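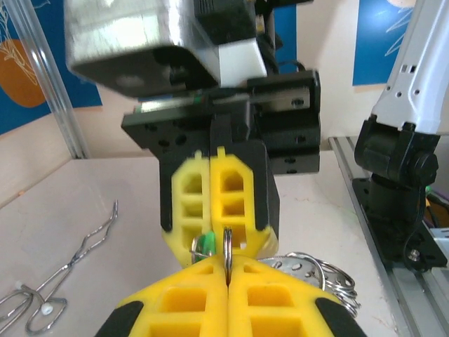
Ngaio Merrick wants to know why we keep the takes where the operator fumbles, when the whole point is to show the robot how to do it right. It's the thing new operators ask most, so it goes first.

Recording examples at Treton: frequently asked questions

Last updated: July

Why do we keep the clumsy takes?

A model trained only on clean takes has never seen what to do when a part slips. If you lose your grip, recover and finish, that take shows the slip and the recovery, and we want both. Keep going at your normal speed and mark the take "recovered" when you save it. If you lose your grip and can't finish, mark it "failed" and save it anyway. Failed takes aren't used to train the arms. They go into a separate set for the model that judges whether a task is done.

The only takes to delete are the ones where something other than the task went wrong: you sneezed and let go of the controls, a camera dropped out, or somebody reached into the cell.

How many takes make a full set?

For a two-arm task in the Santoro project the target is 1000 takes. A single-arm task needs 300. These are counts of usable takes, meaning "clean" and "recovered" together. Flanar shows the running total in the corner of the recording window, and it does not include failed takes, so don't worry if your own tally is higher.

How long should one take be?

Up to 90 seconds. Flanar stops recording at that point whether you are finished or not. Most small-part tasks come in well under that once you have the hang of them. If you keep running into the limit, tell the shift lead. Usually it means the task should be split in two.

Where should the handover happen?

Small parts are passed from one gripper to the other near the middle of the floor, where both arms can reach without straightening out. An arm at full stretch has little room left to turn its wrist, and you will feel that as a jerk in the controls.

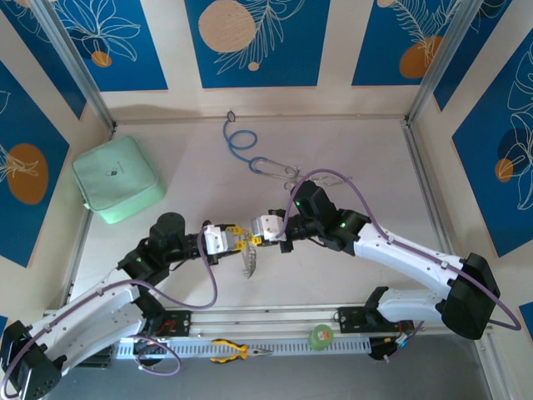
Passing between grippers is slower than new operators expect, and most of the time goes into the last inch. Bring one arm to the meeting point and hold it still, then move the other one in. If you move both at once you end up chasing yourself. The fingertips should come close to touching before you close the receiving pair, as they nearly do here, with the part in the space between the two grippers. Close the receiving fingers first, wait a beat, then open the giving ones. Don't skip the wait. A take where both grippers move in the same instant is hard for the model to read, even if the part gets across.

Which arm should go first?

Either. Please don't settle into a habit. If you always start with the left, the model learns that left goes first as though it were a rule. Flanar will suggest a starting arm before each take. Follow the suggestion unless the part is out of that arm's reach.

Do I put the part back in the same place every time?

No. Put it down somewhere a little different, and turned a little differently, each time. You don't need to measure. The same goes for anything else on the floor of the cell -- nudge it now and then between takes, not during one. We had a set last winter where the part started on the same spot every time, and the trained arm went to that spot whether the part was there or not.

Can I leave other objects in the cell?

Yes, within reason. A robot that has only ever seen a bare floor gets confused by a full one. Cables, pouches and hand tools are all fine as long as they don't block the arms or hide the part from the cameras. Nothing breakable, no food or drink, and nothing with a name or address on it.

What do the cameras record?

Each arm has a small camera close to the gripper, and there are fixed views of the whole cell. All of them run at once, along with the joint positions and how far each gripper is open. The close cameras matter most for small metal parts, which can be hard to make out in the wide view. Wipe the lenses at the start of your shift with the cloth in the drawer, not with your sleeve.

The wide views do a different job. They tell the model where the arms are in relation to each other and what else is on the floor, and they are what reviewers look at when they check your labels.

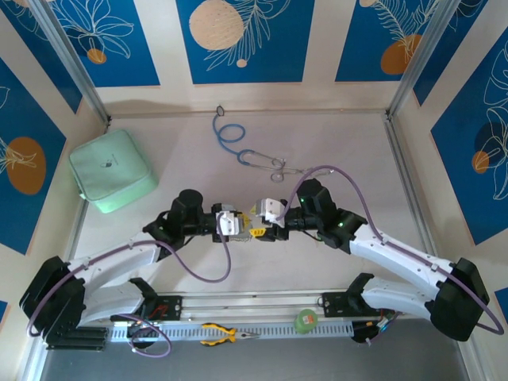

Reviewers watch the wide view at double speed, then go to the close cameras if they can't tell who has hold of the part. When they still can't tell, the take is set aside and you may get a note asking what happened. A short answer is fine.

What should I write in the task description?

One plain sentence, the way you'd tell a coworker: "Pick up the part with the left arm and pass it to the right arm." Don't write what you meant to do if you did something else. If you changed your mind halfway, describe what the arms did. Don't put in your own opinion of the take, there is a separate box for notes.

My hands get tired. How often can I stop?

Whenever you need to. Four blocks per shift is the standard schedule, with a break after each one, but you can pause between takes at any time. We would much prefer fewer takes from rested hands. Tired takes have a recognizable shake in them and we end up throwing many of them out.

An arm has stopped and won't respond. What now?

Take your hands off the controls and end the take. Don't reach into the cell to free anything until the shift lead has cut power to both arms. Once it's clear, restart from the Flanar menu and run the homing routine before you record again. Delete the take that was interrupted.

Can I record from home?

Not at present. The controls are wired to the cell and all the cells are at the Cerngate building. People do ask about labeling from home, and that is possible once you've finished your first full set on site.

Who do I ask if my question isn't on this page?

Your shift lead first. If it's about labels, use the help button in Flanar, which attaches the take you have open so you don't have to describe it. Suggestions for this page can go the same way -- put "FAQ" in the note.

This site uses cookies to remember your settings. By continuing to use it you agree to our cookie policy. Accept | Manage settings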